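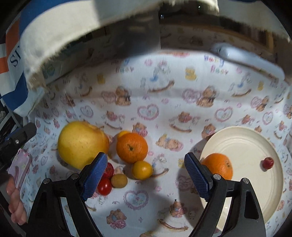

Wenche Hägglund wrote in reply to the first version of this guide that a written rule is of little use to an operator who has both hands occupied, and asked for each procedure to be set out in the order in which it is carried out. The present version follows that order. It applies to all table-top stations at Jarkura where objects are handled with a hand-held gripper, and replaces the Otberg station notes.

Guide to good practice at hand-held gripper stations
Version 2

1. Scope

This guide covers the preparation of the station, the conduct of a session, and the storage of the resulting recordings. The fruit-and-plate task is used throughout because every new operator begins with it. The same rules apply to the cutlery and stationery tasks unless the task sheet says otherwise.

It does not cover the maintenance of the gripper beyond the daily check. Repairs are dealt with in the Desmet workshop manual, a copy of which is kept at the issue desk.

2. Before the session

Read the task sheet in full. If the sheet and this guide disagree, follow the sheet and report the difference to the station supervisor by the end of the shift.

Inspect the gripper as follows.

Open and close the jaws slowly several times. The movement should be even, with no catching.
Look at the textured pads from the front and from the side. A pad that is lifting, torn or glazed must be changed before work begins.
Check that the visible screws are seated. Do not tighten them at the station; return the tool if one is loose.
Wipe the pads with a damp cloth and allow them to dry.

Enter the result in the station log, including the tool number. A tool that fails any part of the check is to be labelled and handed in. It may not be left on the bench for the next operator.

3. Preparing the enclosure

Plain and patterned linings are both approved. Whichever is used, it must lie flat over the working area and be fixed well enough that it will not be dragged by the jaws. The lining is changed between batches and its code entered in the log. Operators should not change it part-way through a batch, even where it has become marked, without first closing the batch.

The light is switched on before the objects are laid out. The minimum level on the floor of the enclosure is 500 lux, measured with the station meter at the centre and again beside the plate. Soft shadows from the jaws are acceptable. Hard shadows which hide an object are to be removed by moving the lamp and measuring again.

A towel or similar cloth may be hung over the upper edge of the enclosure, provided that it is clear of the path of the tool.

4. Laying out the objects

Fruit is drawn from the tray issued for the day. Split, leaking or mouldy fruit is discarded and recorded as discarded.

Place the fruit in a loose group with some pieces touching and some partly hidden behind others. Large and small pieces should be mixed, so that a cherry tomato may lie close to a fruit several times its size. The plate goes to one side of the group, within reach of the jaws without the operator having to lean. Where the task sheet calls for a partly filled plate, put the stated pieces on it before recording starts.

The layout must be altered after every recording. Sølve Isaksson's review of the Kilon batches found long runs in which the same piece had been taken first from the same position, and those runs were withdrawn.

5. During the recording

5.1 Start with the jaws fully open and clear of all objects.

5.2 Approach the chosen piece at a steady pace. Choose it beforehand; hesitation above the group is to be avoided.

5.3 Close the jaws until the piece is held, and no further. Soft fruit such as lychees and tomatoes should be held with the least pressure that will carry them.

5.4 Lift, move to the plate, lower and release. The piece should be set down. It should not be dropped or pushed over the rim.

5.5 Withdraw the tool along a clear path and stop the recording.

The free hand may steady the equipment but must not touch the fruit or the plate while recording is in progress. If a piece rolls away, continue only if it can be reached with the tool. Otherwise, stop and mark the recording as incomplete.

A dropped piece is not in itself a fault. Operators are asked to mark such recordings accurately and to keep them. Deleting a recording at the station is not permitted under any circumstances, and requests for removal go to the supervisor in writing.

6. Length of work and rest

A batch consists of 32 recordings. After each batch the operator puts the tool down and rests the hand and wrist. A second operator may take over the station during this time, in which case both names are entered in the log.

Any pain, numbness or stiffness is to be reported on the day it is felt. Work with the other hand is allowed only where the operator has been assessed for it.

The room is kept at 22 °C. If it becomes noticeably warmer, fruit should be returned to the cool box between batches.

7. Privacy

Hands and fingers may appear in recordings, and operators give their consent to this when they sign on. Name badges, telephones, post and other personal papers must be kept out of the enclosure and away from its edges. Printed packaging used to build the walls is acceptable where it carries no name, address or delivery label.

Should a face or a personal document be recorded by mistake, stop, mark the recording as restricted and inform the supervisor before continuing.

8. Closing the station

Save the batch and confirm that the number of recordings agrees with the log. Wipe down the plate and the pads. Fruit that has been handled is not for eating and goes into the marked food waste bin.

Switch off the light, return the tool to its case with the jaws open, and sign the log. Stations used on a Monday also have their meter readings copied to the calibration sheet, which is kept at the issue desk with the spare pads.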